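Pre-Purchase and Site Readiness Checklist, Bench Automation
Refurbishing line, second cell
Revision 3, with comments

Scope: this list covers what gets looked at, priced and signed before an order goes out for the second assembly cell. It borrows from the list used for the first cell, which was two pages long and missed the floor. Comments are the inspector's and may be ignored at the reader's own expense.

Marking: Y = satisfied, N = not satisfied, H = on hold, NA = does not apply. An H in Section A or C stops the order.

SECTION A. MONEY

A1. Written quote received from each supplier, same scope, same currency.
Y
Stuvley and Flomeven both quoted. Flomeven's first version left out the controllers, on the theory that we might already have a couple in a cupboard. Revised quote is attached.

A2. Quote separates arms, grippers, table, guarding, installation and training.
N
Stuvley lists "integration services" as a single line large enough to have its own weather. Asked for a breakdown. Received a breakdown into "integration" and "services". Asked again.

A3. Freight, customs brokerage and tailgate delivery included.
Y
Tailgate was extra. It is always extra. We do not have a dock and the suppliers have been told so in writing.

A4. Spares priced for the first year: finger sets, cable dress kit, fuses, one teach pendant cable.
Y
Finger sets were the surprise last time. Budget for more than seems decent. The first cell chewed through its year's allowance before September and we paid rush shipping for the privilege.

A5. Printed fixtures costed, including reprints.
H
The draft budget carried fixtures at zero on the grounds that "we print those ourselves". Filament costs money, and so does the person clearing the nozzle. A figure of 500 dollars per product family has been pencilled in until somebody produces a better one.

A6. Licence fees for motion software: one-time or annual?
Y
Annual. The word appears once in the Benjelloun agreement, on the last page, in the grey text.

A7. Contingency included in the total.
Y
Included, and labelled as contingency. Please leave it alone when the lunchroom needs a new fridge.

SECTION B. BUILDING

B1. Floor level and load rating confirmed at the proposed location.
Y
Checked with the landlord's drawings and then with a level, which disagreed with the drawings. Levelling feet to be specified with long threads.

B2. Dedicated electrical circuits available within reach of the controllers.
N
Currently the nearest free circuit is shared with the kettle. Electrician's quote pending. Extension cords are not a plan, however heavy the gauge and however orange.

B3. Compressed air required?
NA
Both bids use electric grippers. Noted here so that no one buys a compressor on impulse.

B4. Doorway and corridor clearance for the crated table.
Y
Narrowest point is the fire door by receiving. The crate goes through on its long side with 158 mm to spare, per the crate drawing. The crate drawing does not show the skid. Add the skid.

B5. Lighting even over the whole work area.
H
Fine in the morning. By 4 p.m. the west window lights the table sideways and every reflective part becomes a small mirror. Blinds have been priced and are cheaper than arguing with a vision system.

B6. Static control: bonding point, mats, wrist straps, test log.
Y
Bonding point exists. Mats are on order. The log exists too, and has a very tidy first week.

SECTION C. GUARDING AND PEOPLE

C1. Risk assessment done on the actual application, with the actual tooling and the actual parts.
H
The supplier's assessment is for "a collaborative arm". Ours will be holding metal fingers over sheet metal with edges on it. Collaborative describes the arm. It does not describe the rest of that sentence.

C2. Emergency stops reachable from both sides of the table.
N
The proposed layout puts both stops on the same side, where they look very smart together. Move one.

C3. Overlap between the two arms' reach mapped and zoned in software.
H
Benjelloun can do this. Whether it is in the base licence or the nicer one depends on which email you read. Get it in the quote.

C4. Lockout procedure drafted and posted before power-up.
N
Draft is with the shop lead. Lockout tags are in the drawer marked "batteries".

C5. Training seats booked for operators on both shifts.
Y
Four places requested, and one for the person who will be phoned when it stops.

SECTION D. WORK ON THE BENCH

Look at the work itself before signing for the next one. Every item in this section should be answered standing at a table, with a tower case open, and not from a brochure.

D1. Table accepts fixtures anywhere, without drilling.
Y
Slotted aluminum. Dearer than a flat plate and worth it the first time a fixture moves over by a thumb's width. Order extra T-nuts. They migrate.

D2. Case sits flat on its side, and both arms have room to work over it.
Y
One arm at the back edge and one coming in from the right. Any taller product goes back to C3.

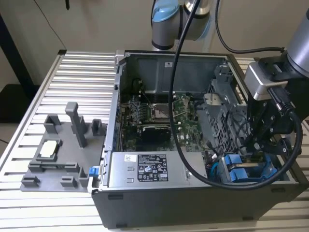
Item D2 to D6: open tower on the slotted table, fixture plate at left, right-hand gripper reaching down toward the blue drive-bay latches.

D3. Small parts have a fixed home beside the case.
Y
The grey printed plate has a recessed square holder for the white chip-like part, plus brackets and low blocks. Plates should be numbered and the print file kept somewhere other than one laptop.

D4. Gripper fingers suit the smallest feature they have to reach.
H
Have both bidders demonstrate on our plastic latches, in our case. Stuvley's demo block has handles on it like a casserole dish. A quote for fingers should follow the demo, never precede it.

D5. Cables dressed clear of the work through the full range of motion.
N
A thick black cable comes down through the case, over the power supply, and back up toward the right arm. Sooner or later it will get an opinion about where things go. Specify a proper dress pack for the new cell and price one for this cell on the same order.

D6. Processor socket protected when the bench is unattended.
H
Socket covers cost pennies and boards do not. Add a bag of covers to consumables and put a line in the closing routine.

D7. Access for a person to reach in and finish by hand.
Y
Front of the table stays open in the proposed layout. Whoever reaches in does so with the arms stopped. See C4, the one that isn't finished.

SECTION E. VENDOR AND PAPER

E1. Delivery date in writing, with a remedy if missed.
N
Flomeven offers "best efforts". Stuvley offers a date and no remedy. Between them they have one decent clause.

E2. Acceptance test defined: which product, how many cycles, who watches.
H
Ullitico has offered to run the test as a third party, for a fee. Sensible, provided the test is ours. Use current production cases with the usual dents.

E3. Warranty begins at acceptance, not at shipment.
H
Under discussion. The last warranty spent its first stretch in our receiving area, under a tarp.

E4. Service response time and who pays for travel.
N
We do, at present. Nearest technician is a flight away. Ask what can be done remotely and get our network people to agree before the supplier asks for a port to be opened.

E5. Manuals supplied in English, on paper and as files.
Y
French as well, for the floor copies.

E6. Trade-in or resale value considered.
NA
Considered briefly.

RESULT OF THIS INSPECTION

Order status: HOLD.

To clear before resubmission: A2, A5, B2, C1 to C4, D4, D5, E1 to E3.
May follow after the order: B5, D6, E4. B5 and D6 must be closed before acceptance testing.

Deposit is not to be released on a verbal yes, including one from the person filling in this form. Attach the revised quotes behind this sheet, stapled, with the most recent on top.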